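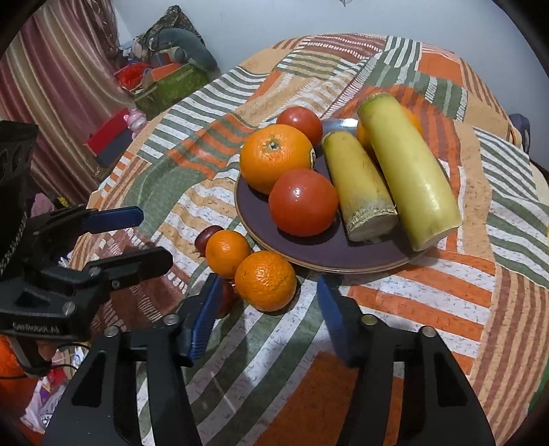

Clearing a jaw stall on the Stakbridge hand-held gripper

A stall shows up as fault 1877: the jaws stop part-way through closing and the trigger stays stiff. At Osemside we logged it most often on round produce gripped off centre.

1. Release the trigger. Do not force it.
2. Switch off at the controller and wait 5 seconds.
3. Keep fingers out of the linkage. The arms can spring open.
4. Open the jaws by hand, pressing on both arms equally.
5. Check each pivot pin for side play.

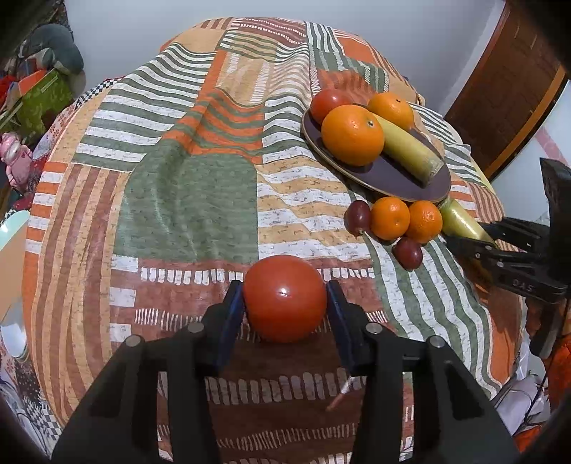 6. Switch on and close on a soft item, such as a tomato, with a pad on either side. Stop if one pad arrives before the other.
7. Repeat with a citrus fruit.

If 1877 returns, replace the pins as a set. The Dimitriou kit fits all units from April onwards. Change the pads after 700 stalls at the latest.

Gastcombe workshop notes, July 8, 2019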